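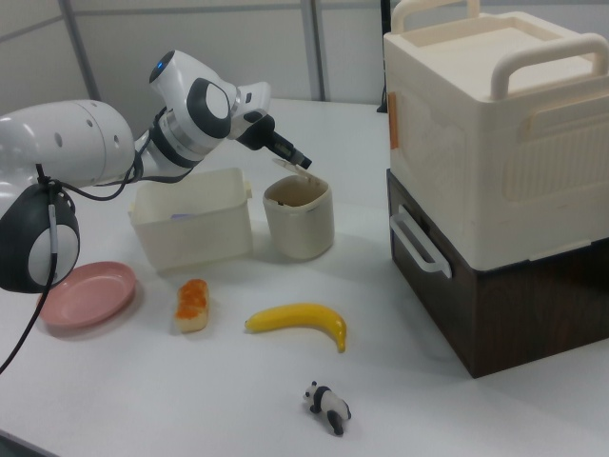
By Daryna Hordiienko and Elikem Quaye
Group 2, Environment and Society course, Malolbridge College
Supervisor: Senyo Asante
Submitted in November

Paper cups and the habit of taking them

1. Introduction

Our college has two places where students buy hot drinks: the main cafeteria and the small kiosk near the library, which is run by Ankrah. In both places the drink is given in a paper cup with a plastic lid. The cafeteria has ordinary mugs also, but they stand on a shelf behind the counter and one must ask for them. We wanted to understand why students continue to take paper cups when many of them say they care about waste.

The idea for the topic came from Elikem, who worked at the kiosk during the summer and had to carry the bags of used cups to the container in the yard.

2. What we did

We prepared a short questionnaire and gave it to students in the library and in the two biggest lecture rooms. We received 155 completed answers. We did not include teachers, although a few of them asked to take part. We also talked with Edem Acheampong, the manager of the cafeteria, who kindly showed us the order lists for the term. Paper cups are ordered in cartons of 500.

The questions were about how often the person buys a hot drink, where they drink it, if they own a reusable cup, and what stops them from bringing it. The last question was open and people could write anything.

3. Results of the questionnaire

Most of the students who answered already have a reusable cup at home. This was a surprise for us, as we expected that price would be the main problem. The cup is in the kitchen, or in the car, or it belongs to a set that was a gift and was never used.

The most frequent reason for not bringing it was the lid. Students wrote that they do not trust it in a bag with a laptop. One person wrote that she lost a whole notebook of chemistry in this way. The second reason was washing. There is only one sink open to students on the first floor, and it has no soap - several people mentioned this with some anger.

A smaller group said they feel uncomfortable to hand their own cup over the counter when there is a long line behind them.

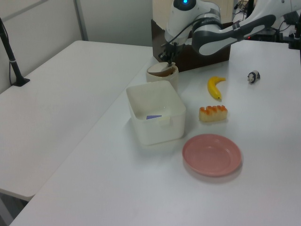

4. Talk with the cafeteria

Mr. Acheampong told us that the cafeteria tried a discount for own cups two years ago. It was ended after one term. He thinks the sign was too small and the cashiers were not always told about it. He is ready to try again, but he would like first to move the mugs to the front, so that students can take one themselves.

He also lent us a report from Stalutville, where a school started a deposit system with cups from a supplier called Flukine. The student pays a deposit and gets it back at any return point. Mohammed-Awal Korletey from the student council is interested in this, but the council has no money for it this year.

5. What we suggest

Put the mugs where they can be seen and reached.

Put soap and a brush at the first floor sink.

Bring back the discount, with a sign at each cash register.

6. Limits of our work

Our answers come mostly from students who spend time in the library, and they may be different from those who go home after class. The open answers were sorted by only one of us, so another reader could group them in a different way. We did not weigh the waste, as the containers are shared with the sports hall.

The questionnaire is attached as Appendix A and the full list of open answers as Appendix B.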